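How to get a packing crew ready to teach by gripper (what I'd do again, and what I wouldn't)

I run the packing side at Flilamby, where we put together gift boxes and mixed toy orders. Last winter the owners signed up with a company called Ornau to automate part of the packing, and the way it works is that our own people record the job first. You pick up a hand-held gripper, you pack the order with it, and the recordings go off to train the arm that will eventually do the dull half of the work. I've been asked so many times how we set this up that I'm writing it all down in one place.

Fair warning, I'm a packer who ended up with a clipboard. If you want the software side, Ornau has its own manual and it's long.

Step 1: Talk to the crew before the grippers arrive

I did this second and I should've done it first. The boxes of equipment showed up on a Tuesday, everybody saw them come off the truck, and by lunch the story was that half of us were gone by summer. Steinar Ketilsson, who has packed longer than I've been alive, asked me straight out if he was training his replacement. I didn't have an answer ready and it showed.

So get the answer first, in writing, from whoever signs things. Ours said no hours cut for the length of the project, and anyone who records gets paid their best piece rate for that time instead of the hourly one. Read it out loud. Pin it up by the time clock. If your bosses won't put anything on paper, I'd wait until they do.

Step 2: Pick the boring jobs

Go through your orders and write down which motions people complain about. For us it was reaching into shallow trays and laying in the soft stuff, then the flat printed stuff, then the long narrow box, all day, with your wrist bent. That's a good job to hand over. Checking a customer's note against what's in the order is a bad one, and people like doing it anyway.

Ask the crew to make the list. Mine was wrong in two places and they fixed it in five minutes.

Step 3: Set up one real table

Don't build a fancy station in a back office! Use the kind of surface and the kind of boxes you really pack with, and leave the normal stuff of a workroom where it is. Our first recordings were done on a bare table and the Ornau people wanted them redone, because the arm would have to cope with plants and mugs like the rest of us do.

What you need within reach:

An open tray or carton, flaps sorted out before you start
The items for one order, and spares of anything squashy
A bin for finished items
The gripper, charged
A chair for the person who isn't recording (they'll want to watch)

Step 4: Learn the squeeze

Give everyone a morning to play. The first hour is clumsy and a little embarrassing, like eating with somebody else's chopsticks. Soft toys are the easiest place to start, as they forgive you. Get the pads on either side of the thing, close slowly, lift, and let go only when it's touching the bottom of the box.

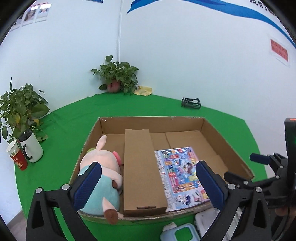
Paper goods are much meaner. A glossy sheet slides away from you, and if you squeeze it from above you get a crease down the middle and a ruined sheet. What worked for us was nudging it to the wall of the box first and then picking it up by the edge. Nanna Ragnarsson worked that out on her second day and then taught the rest of us, and she now gets called over to the table about once an hour.

Long boxes: grab near the middle, or the far end dips and knocks everything else over. Ask me how I know.

Step 5: Record in short turns

We do 20 minutes on, then swap. Your forearm tells you why. Each try is one item or one full tray, start to finish, hands in the same resting spot at the beginning and end. If you fumble, keep going and finish it. Ornau wanted the fumbles too, as long as the item ends up where it belongs. If you drop something on the floor, stop and start that one over.

We turned in 718 tries in the first batch and 2,190 by the end of February. I'm giving you the numbers so you can plan your staffing, and please don't put them on a whiteboard with names next to them. We did that for three days. It got competitive in a way I didn't enjoy and people started rushing.

Step 6: Keep a notebook next to the table

Paper, with a pen on a string. Every time somebody has a trick or a gripe, it goes in. Ours has notes about pads that need wiping, about which plush ears snag, and a whole page from Steinar on how to fold flaps down so they stay down. When the Ornau engineer visited, she spent longer with that notebook than with me.

What's changed so far

The arm itself is only running on one line, for 200 trays a day, and it's slow. Somebody stands by it all shift to clear jams and re-seat things, and that turned into its own job with its own pay grade, which we had to argue for. My wrists are better. The room is quieter in a way I haven't decided about - we used to talk more when there were four of us on that line.

Steinar went over to order checking and is very picky at it. He still records one turn a week because he says the others fold flaps wrong.

If you're starting soon, buy extra pens for the notebook. They walk off, string and all.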